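Running a counter-clearing test in simulation

Whether a machine can tidy a kitchen yet depends on how you score it. The procedure below scores one chore, clearing a countertop, using a simulated attic kitchen and the Fedoteck task runner.

Step 1. Load the room and set the episode limit to 700 steps.

Step 2. Check the wrist view before any motion. The fingers should be open with nothing between them. Window and wall are acceptable background at this stage.
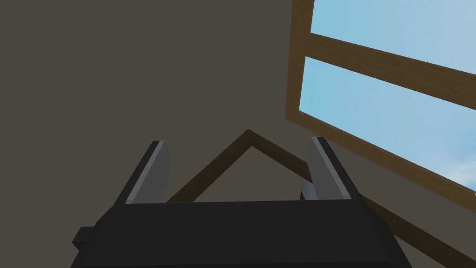 Tâm Ninh writes that a pass in simulation says little about a real kitchen, and that grease and poor lighting should be tested before anyone uses the word "chore." The objection is fair. Treat the results as an upper limit.

Step 3. Start the episode and switch to the body view.

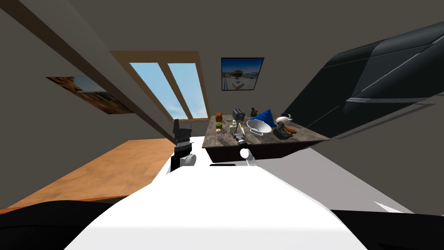

Scoring is per object, with no partial credit for a touch. An object counts as cleared when it is released in its target zone and stays there for 500 ms. Set grip force by object class before the first run. The green apple and the teapot need separate entries: a setting that holds fruit securely may not suit a handle. Give the white bowl a rim grasp.

Step 4. Repeat with seeds 1 to 7. Log drops, timeouts and collisions separately.

In the October build, the Ekero policy timed out more often than it dropped anything. Slow work is tolerable at home. On a shop floor it usually fails the cycle time, so report both numbers.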